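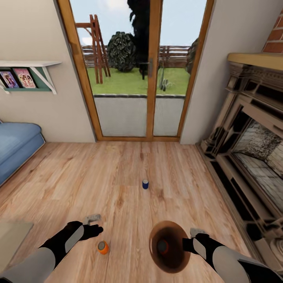
Temen has opened a second property fund to small investors, with shares in rented homes on sale from £200 each. The fund holds two apartment blocks in Plodmont, bought last year from the developer Donati, and went live in March 2024.

Investors buy through the Vevlow platform, where each holding is recorded as a digital share. Rent is collected monthly and paid out every quarter after running costs, repairs and a management fee. The first payment is due in July.

Temen said 2457 people had signed up before the launch, most of them already invested in its first fund. Holders who want to leave can offer their shares to other members on Vevlow – there is no set exit date, and the company does not promise to buy shares back.

The blocks will be valued once a year by an outside surveyor, and share prices on the platform may move above or below that figure. Temen plans to add further homes to the fund if the first offer sells out. Buyers must pass an identity check and a short risk questionnaire before paying in.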